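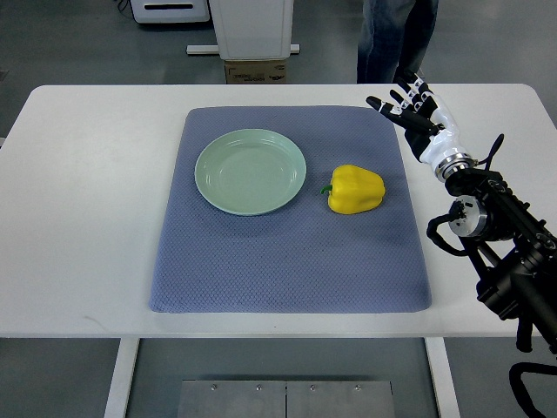 Pale green plate and yellow pepper on a blue-grey mat.

Plomonance is the supposed effect by which the colour of a plate changes how much a person eats from it. The word was coined by the tableware maker Sostar for a trade leaflet and later passed into diet books and magazine columns. Evidence for the effect is thin, and most of it can be traced to a single canteen study.

Name

Sostar's leaflet gave no origin for the word. It has been linked to "plum", after the maker's first dark purple range, but this looks like a guess made afterwards. The company used it only for shades it sold. White plates, which it did not make, were described as "neutral" without any test of whether they were.

Claims

Supporters hold that food eaten from a plate of a similar colour is harder to judge by eye, so that the diner takes more, while a strong contrast leads to smaller helpings. Later versions added that cool colours dull the appetite in their own right. The two ideas are often run together, though they give opposite answers for some meals – peas on a green plate, for one.

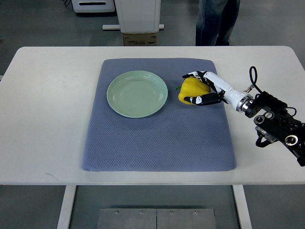 A shallow plate with a raised rim.

The Ziltwood study

The main source is a study carried out in a works canteen at Ziltwood, using plates in four colours. Leftovers from 847 lunches were weighed, and diners given pale green plates were said to have eaten less than the rest. The published summary does not say how the plates were handed out, or whether the same dish was served each day. Pale green was mostly used on Fridays, when the canteen served fish and many regulars ate elsewhere. Sostar paid for the plates and also wrote the summary.

A second study, at the Makowska hospital kitchens, covered 1128 trays and weighed the food before as well as after the meal. It found no difference between colours that could be told apart from chance. Plate size and the hour of serving both mattered more. Sostar's later leaflets do not mention it.

Reception

The effect is still quoted as settled in popular writing, usually with no source. Shops have sold "slimming" plates on the strength of it, at prices well above those of plain ones. 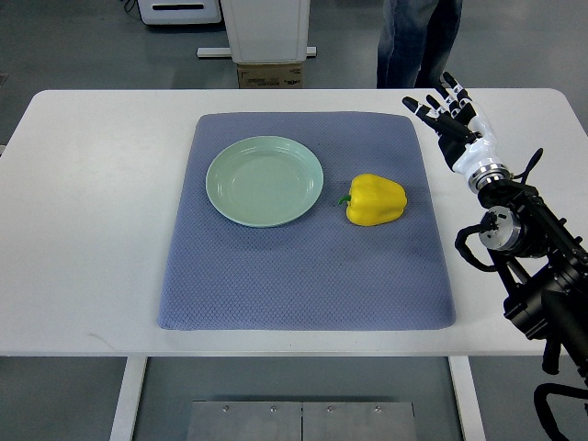

One former Ziltwood diner wrote to a trade paper that the green plates had simply been smaller, and that people went back for bread. The size of the plates was never published, and the point has not been settled.

See also: portion size; table manners; tableware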